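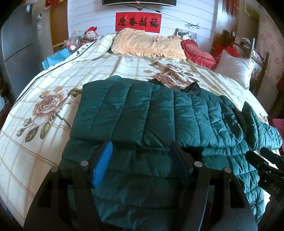

I have been putting off writing this one, partly because the season has only just finished and partly because I wasn't sure anyone outside our little club would want to read several paragraphs about a second-division rec soccer team. But a few of you have asked how it went (thank you, Mum), so get yourself a cup of tea.

For anyone new around here, I play left back for Novham, or left midfield when we're short, or in goal that one dreadful evening in June when our keeper was stuck on the ferry. We're an over-35s side. We train when the field lights are working and we wear a shade of maroon that has never flattered a single human being.

Last year we finished second from the bottom, and I wrote a rather gloomy post about it which I have since reread and would like to take back. This year we finished third! Third, out of a league where we had honestly only hoped to stay clear of Eron, who we have been scrapping with at the wrong end of the table for as long as I've been playing.

The thing that changed, I think, was the defending. We used to chase everything. If their winger went wandering off toward the parking lot, I'd go with him, and then there would be a great big hole behind me and somebody would be running through it. Over the winter we had a few indoor sessions where all we did was hold a line, shuffle across, hold the line again. It was dull as dishwater and I complained the whole way through. I'd like it on the record that I was wrong. By the middle of the season I knew where our centre backs were without looking, and I can't tell you what a comfort that is when you're 50 and the fellow coming at you is plainly not.

The away match at MacAulay was the one I'll remember. MacAulay play on that lovely pitch up behind the community centre, with the slope that everybody pretends isn't there, and we had never taken so much as a point off them. We were two down before I'd properly warmed up. The first was a corner we didn't clear and the second, I'm sorry to say, went straight through my legs. I did a good deal of talking to myself for the next ten minutes.

Then we got one back just before the half, a scruffy thing off somebody's shin, and you could feel the whole mood shift. Orange slices have never tasted so good. We had the slope with us after the break and we simply kept going down it, and our second came from a free kick that was meant to be a cross (he'll deny this until his dying day). The winner was a header with only a few minutes left, and I was so far away from it that I missed who scored and hugged the wrong person. Final score 3-2. I had a grin on me the whole drive home, and then I couldn't get up the front steps.

I should say something about Visto too, because they won the league and they deserved to. They beat us at home and beat us away, and they were perfectly pleasant about it both times, which was a bit maddening. They have a midfielder who never seems to run anywhere and is always standing exactly where the ball is going to be. I spent a fair chunk of the second match just admiring her, and that may have had something to do with the goal we let in.

A few odds and ends before I lose you. My left knee has held up better than I expected, and I put that down to the boring little band exercises the physio gave me, which I now do while the kettle boils. I've finally retired the old boots. I also found out that you can get to the far field by cutting through the path beside the arena instead of going all the way around by the highway, so that's six seasons of driving I won't be getting back.

The club is still paying off the new nets, too. We've raised $341 so far from the bottle drive and the bake table, and there'll be another bottle drive once the fall league gets going, so please hang on to your empties if you're local. Leave them by the clubhouse door, or send me a message and I'll come by with the car.

As for next year, I've said I'm in, though I did say last September that I'd be taking a year off, and the year before that as well. We're looking for a couple more players, particularly anyone who can head a ball without shutting both eyes. You don't have to be fast. Goodness knows the rest of us aren't. Come out to a practice and see if you like it, and bring a dark shirt and a light one because we never remember who has the pinnies.

Posted 15 September 2024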